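Vulurier compact label printer: three weeks on the mezzanine table
Review by Telma Iturra

I didn't want another small white box. The last one I reviewed spent more time jammed than printing and ended its life holding a door, so when Joaquín Zapata suggested we try the Vulurier in the upstairs workspace at Montecinos, I said yes with very little enthusiasm.

The sales page promises a printer that "disappears into any room". It doesn't. It takes the middle of whatever table you give it, and the cable comes out of the back, so you need to think about where your socket is before you decide where to put it. Ours trails off to the right. If your only socket is on the left you'll be running it round behind, and the supplied cable isn't generous. 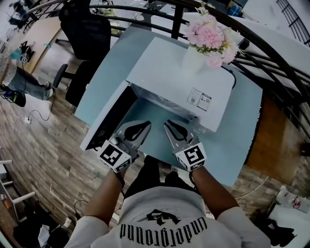 The side panel open, on the upstairs table.

My first complaint is the little black and white panel on the left. Every roll change means opening it, and it swings outwards, so you have to leave clear space on that side of the table. Put a mug there and you'll be moving the mug. The panel itself feels thin. It hasn't broken, but I open it more carefully than I should have to with something at this price, and Iara Henríquez, who is not a careful person, has been asked to leave it to me.

My second complaint is the sticker. Who puts a white label with a QR code on the front face of the thing? On a machine sold on its looks, it belongs underneath. I've left it on for now in case the warranty people want it, but it annoys me every morning.

Now the printing. Over three weeks we put 156 labels through it, mostly shelf tickets and a few address labels for parcels to Tritcombe. Three came out skewed, all of them straight after a roll change, and feeding one blank through first seems to cure it. The text is sharp. Small type is readable, though I wouldn't go tiny. The box claims 1000 labels to a roll, and I'll believe that when I get to the end of one.

Noise matters more than I'd expected. The room is all hard surfaces upstairs, brick wall, white ceiling, ducting and beams, and sound carries. The Vulurier makes a short rasp when it cuts, quieter than the old Vumberg but sharper. I can live with it. Domingo Pereyra says he can't -- but he says that about the kettle too.

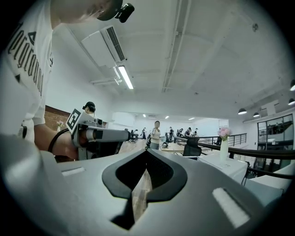

Brick wall, strip light and the pink flowers.

As for looks, I'll give them this much: white was the right choice. With flowers behind it the table looks cared for, and the plain box shape doesn't fight with anything. I suspect it'll show every fingerprint by July.

The setup leaflet is poor. Four languages, all equally vague, and the drawing of the roll has the arrow going the wrong way. I lost most of a morning to that arrow.

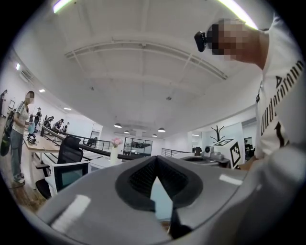 Support was better than the leaflet. I got a reply the same afternoon from someone called Violeta Ibarra, who admitted the drawing was wrong and sent a corrected page. Good of her, but it should be in the box.

Would I buy one? For a desk with space on the left and a socket on the right, probably, if the price came down a bit. For a narrow shelf, no -- you'd never get the panel open. We're keeping ours until the first roll runs out, and I'll add a note here on the real label count when it does.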